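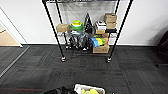 Print | E-mail this page

Good practice on the floor at Flokeck

Speed limit first, everything else after. That's how the safety lead at Flokeck runs it. "Walking pace near people. No exceptions, not for a demo, not for me."

We talked between two meetings. The house rules run to 139 lines, down from 489. "People didnt read the long one." What stayed: stop button checked every morning, casters locked on any shelf before a robot reaches for it, heavy boxes low, one person in charge per run.

And the Fladthorpe site? Same rules, stricter log. Up to 210 entries a month, near misses included. "I want the boring ones too."

Biggest gap, she says, is handover between shifts. Pascu, their checklist tool, helps a bit. "A tick isnt a conversation." New draft due in September, teh handover part first.

Last updated: 24 Feb 2025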